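Can a machine put the stock away yet?

Put a part in a bin. A school leaver learns the task at Mapplebeck in the time it takes to explain where the bins are kept, and for the following eight hours the only variable is boredom. The same job given to an arm and a two-fingered gripper remains, in August 2021, a matter of fixtures, lighting and patience.

Mapplebeck packs spares for heating controls. Its bench trial, run with the integrator Prikus, covers a narrow piece of the work: pick a boxed unit from the bench, move it to a lined bin, release it without marking the case. Callum Oakley, who manages the packing floor, chose it because the units are rigid, identical and cheap enough to drop. "If it can't do these, there's no point discussing cable sets," he says.

The trial logged 3709 attempted transfers. Of these, 2467 ended with the unit in the bin and no intervention. Oakley's threshold for leaving a station unattended is one failure per shift. By that measure the station is a long way off, although the log is more useful than the headline suggests. Most failures occurred before the unit left the bench, and very few after.

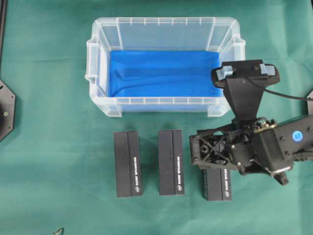
Grasping is the weak point, and its difficulty depends heavily on how the parts are presented. A gripper closing across a narrow case has little lateral margin, and an error of four millimetres is enough to put a fingertip on the top face. Three black units set out nearly parallel, with green cloth showing between them, are a generous arrangement: the fingers have somewhere to go. Push the same units together and the first pick becomes a separate problem, usually solved by nudging, which shifts the others.

The bin causes trouble of a different sort. Clear plastic is awkward for depth sensors, which tend to return the surface behind a wall, or nothing. Krešimir Janevski, who wrote the placement routine at Prikus, relies on the lining instead. A blue cloth on the floor of the bin gives the vision system a strong colour boundary to work from, and the rim is inferred from it. The method is adequate until the cloth rucks up or the first few units cover it, at which point the estimate drifts.

Domestic work is harder again. Declan Mellor of Emevano, whose Priter arm is aimed at kitchens and utility rooms, concedes that no household sets its belongings out in a row. His group tested tidying in 21 homes and found that clearing a worktop went tolerably where the objects were rigid and well separated. Soft items, cutlery and anything stacked were handed back to the occupant. The arm was also slow. Mellor declined to give a cycle time.

Maureen Staniforth, a production engineer who has commissioned packing lines for most of her career, regards the comparison with human speed as premature. Her concern is recovery. A person who fumbles a box picks it up again without registering the event. The arm must detect the slip, locate the box in its new pose and replan, and each stage has its own failure rate. "I would take a slow machine that knows it has dropped something," she says.

Mapplebeck will repeat the trial in September with revised fingertips and an opaque bin. Packing on the main line remains manual.

Text: Howard Wainwright. Contact the features desk | © 2021 All rights reserved | Back to top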